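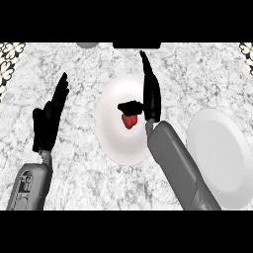

**Liswood, Monday, May 5, 2025**

Zolon says its new range of kitchen worktops will "never need sealing", and from this week the firm is taking orders in Liswood at £183 a square metre, fitting not included. Buyers may want to read the guarantee before they pay a deposit.

The promise is printed in large type on the front of the brochure. The guarantee itself is on the back page and runs to four paragraphs, the third of which leaves out damage from lemon juice, vinegar, wine, tomato, hot pans and "any cleaning product not approved by the maker". That is a fair list of what goes on in a kitchen. The approved cleaning product is also sold by Zolon.

The firm says the surface was wiped down 1000 times in its own tests with no change in shine. It has not said what it was wiped with, how hard, or whether anything was spilled on it first. Asked for the full results, Zolon sent a second copy of the brochure. A follow-up question about whether an outside laboratory had been involved got a one-line reply saying the firm was "confident in its process".

Worktops sold as carefree have a poor record in the town. Piltora, which traded from a unit behind the station, made much the same claim for its stone-look tops and stopped answering the phone last December. Several households on the Farah estate had tops from Piltora that dulled near the sink within a year. They were told at the time that the marks were "natural variation", and their guarantees went when the company did.

Zolon says it has no link with Piltora and that its product is made by a different method. It would not say what that method is. The guarantee is for 25 years, which sounds generous until you notice that the firm has been trading for three. It is not backed by insurance, so it is worth something only for as long as Zolon is there to honour it.

The price deserves a second look too. A worked quote in the brochure gives £1198 for the tops in a small galley kitchen. Add the sink cut-out, the upstand, removal of the old tops and the fitting charge, all listed separately in a table further on, and the same kitchen comes to £3018. The launch discount applies only to the first figure.

None of this means the tops are bad. They may wear very well, and a surface that shrugs off a spilt glass of red would find plenty of takers. But the firm is asking people to take that on trust, and the guarantee is written as if it has doubts of its own.

Anyone thinking of ordering can ask for an offcut, which Zolon says it will supply free from its Liswood showroom. Leave half a lemon on it overnight, cut side down. Deposits are 40 per cent and, according to the terms, cannot be refunded once the kitchen has been measured.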